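Projects > Student Robotics > Reports > Section 4

Overview Team Reports Downloads Contact

Marthinus Zwane, December

4. Two-arm handling of a lidded box

4.1 Task and set-up

The final task set for the project class was the box task. It uses two white arms, each fitted with a black gloved hand, and a small box with a black lid and an orange lower part. The box goes on a marble table within reach of both arms. We chose it over the peg board used in the first term as it cannot be done well with one hand. One side has to steady the box while the other does the work.

Students worked in pairs, one to each session, and drove the arms through the Tratport control program. Joint positions were logged for both arms along with the two camera views. The group recorded 2197 attempts over the term, of which 1537 were kept. The rest were dropped for logging faults, mostly gaps in the wrist data, or were stopped by the students before the end.

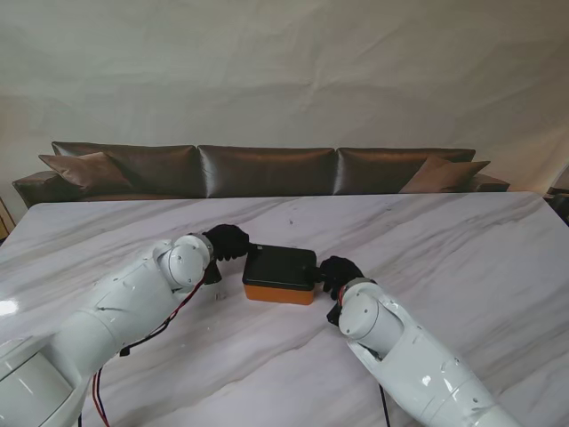
Figure 4. The box task. The two arms with their gloved hands and the two-tone box on the table.

Grip force was the first thing the pairs had to learn. If both hands push in by different amounts the box turns on the marble, and the next move starts from the wrong angle. Most pairs dealt with this by closing one hand first and bringing the other up slowly. The Đorđević pair did the reverse and closed both together at a low speed, which took longer but gave fewer turned boxes in their log. We did not fix a rule for this – the starting grip is recorded as a free choice.

4.2 Light items

Thin and crumpled items were harder than the box itself. The gloves have little grip on foil, and a pinch that looks firm in the camera view may be holding only a fold of it. Students were told to pinch with the fingertips, lift a short way and wait before moving across. 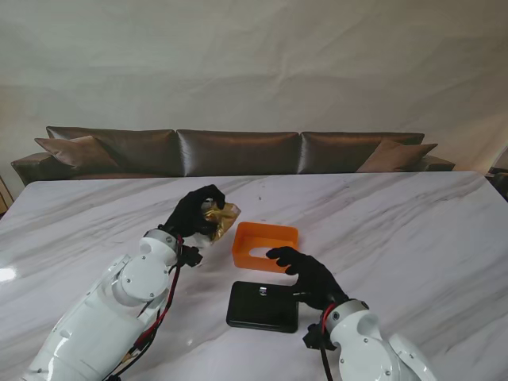
The free hand caused more trouble than expected. While one hand carried the item, the other was often left wherever it had last been used, and the pair then had to bring it back across the table. From the sixth week we asked for both hands to be kept near the work at all times. Attempts took up to 20 seconds less after this change.

4.3 Training set

For the learning part of the project we took 1000 of the kept attempts and held back the others for testing. Each was cut into approach, grip, carry and release by hand in the Dratex labelling tool. Two students labelled every attempt on their own, and where their cuts differed the earlier one was used. The results for the trained model are given in Section 5.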